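Skondik Bin Picks - Data Card and README

February 2024
By Gilang Osman

Skondik Bin Picks is a set of demonstrations for teaching a robot arm to take mixed objects out of a bin. A person drives the arm by remote control and the computer records what the arm does and what the camera sees. The set was made for training policies by imitation. It can also be used for testing grasp detectors, but we did not design it for that and the labels are thin.

Please read the section on known problems before you train anything. Most of the questions we receive are answered there.

## What one episode is

An episode starts when the operator presses the foot switch and ends when the operator presses it again. In between, the operator makes one try to grasp one object. If the object is lifted, the episode is marked as success. If it slips from the finger before the arm has cleared the bin wall, the episode is marked as drop. If the operator gives up, it is marked as abort. We kept all three kinds. In an early version we had deleted the aborts, and this was a mistake, as the trained arm never learned to go back up when it was in a bad position.

Each episode is a folder. It contains:

- video.mp4, from the fixed camera, recorded at 30 frames per second
- joints.csv, joint angles and gripper opening, at 10 rows per second
- operator.csv, the raw commands from the hand controller
- meta.json, with the result, the operator code and the session code

The time stamps in the two csv files come from the same clock. The video has its own clock. To align them, use the script sync_video.py and not the first time stamp in the file name.

## Hardware and workspace

The arm stands beside a gray bin with two compartments. The larger front one is where objects are picked. The camera does not move during a session, but it was put back by hand between sessions, and so the view is shifted a little from one session code to the next.

Objects are mixed on purpose: dark and flat, clear, crumpled, round, small. They are put into the bin without any order. The operator works from the video and also from direct sight of the bin, and may choose any object. We did not give a target.

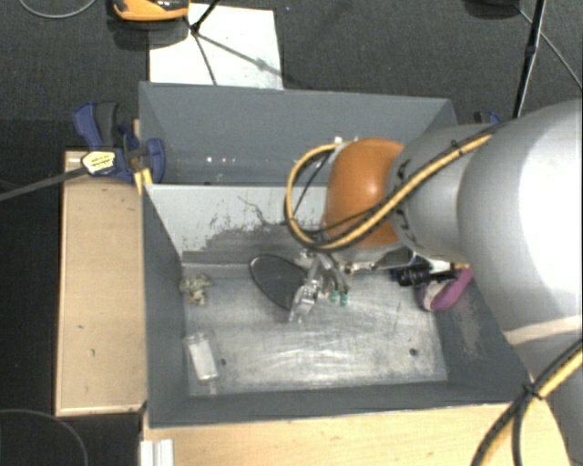 4 min read

The cables on the wrist make a wide loop beside the orange cover, and you will meet this loop in very many frames. It moves when the wrist turns. In our first training the network gave a lot of attention to the yellow and black cables, and it took us some time to understand why the results became worse after we had tied them differently. If you crop the video, please do not crop so tight that only the finger and the cables are left.

The floor of the bin is scratched and it reflects. Clear packages with a white interior are difficult on this floor, and so are dark flat objects when they lie partly behind the gripper. The arm itself hides a part of the right side when it reaches in. Operators learned to wait a moment above the bin before they went down, and this waiting is in the data. You may cut it, but then the speed profile looks strange at the start.

## How the demonstrations were given

Two ways were used. In the first one, named "remote" in meta.json, the operator holds the controller and the arm follows the hand at reduced scale. In the second one, named "guided", the operator puts the arm in free mode and leads it by hand to a pose above the object, then steps back, and the last part is done with the controller. Guided episodes have a visible pause at this change. The operator's hand can be seen in the first part, and for this reason the first part is masked in the loader by default. Set mask_hand to false if you want it.

We had 2 operators, with the codes A and B. Ginette Turcotte wrote the instructions for them and checked the result labels against the video. Operator A is careful and comes down almost vertical. Operator B likes to come in at an angle and push the object a little toward the wall first. Both ways work, but mixing them without the operator code gives a policy which hesitates. We recommend to give the code as an input or to train on one operator only.

## Sessions and split

There are 48 sessions. The split is made by session and never by episode, so that the same arrangement of objects is not in training and test together. The file splits.json is the official one. If you make your own split, please say so when you publish numbers.

## Software

The recorder is called Fikia and is in the folder tools/. It was tested only on our own machine. The loader needs Python and numpy, and nothing else. Conversion to the older Briltitz format is possible with export_briltitz.py, but the operator commands are lost in this conversion - the format has no place for them.

## Known problems

- The gripper opening in joints.csv is the commanded value and not the measured one. When the finger closes on a thick object, the file says closed.
- Some drops were first marked as success, when the object fell outside the camera view. Ginette corrected the ones she could find.
- Brightness changes inside a session when the room light changes. The upper part of the arm becomes almost white in these frames.
- There is no depth and no force signal.
- Object names were typed freely by the operators. The same thing can have several names, and the spelling is not always good.

## Use and contact

The data may be used for research and teaching. For other uses, please ask first. If you find a wrong label, open an issue with the session code and the episode number, and we will correct it in the next version, planned for April. The work was done in the Gunawan lab, and mail to the lab address reaches both of us.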